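Notes from the Skirkerport open house, Dec 29, 2018

We had been promised tea and a look at how Letano arranges its furnished rooms, and I came away with far more than that, including a bag of Sukia biscuits I had no room for. Pink gingham everywhere, snacks laid out beside a plush green sprout with a little red bow - I was charmed before my coat was off.

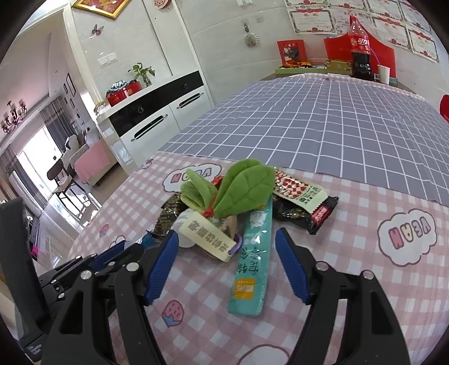

Lunch was at 2 and ran on rather, as these things do, and then we all drifted back in for the tidying, my favourite part of any visit. A round light-blue bin on the floor had wrappers in it by then, and I do like a room with a bin where you can reach it.

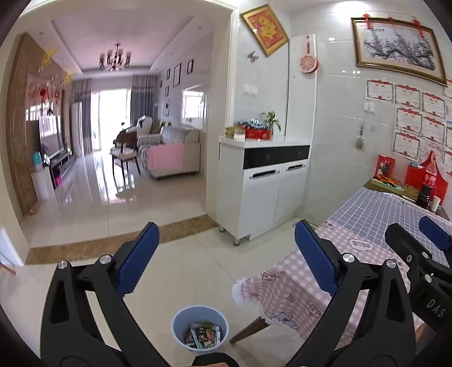
Xóchitl Quintero wrote afterwards that she would go again in June, when the upstairs rooms are open too.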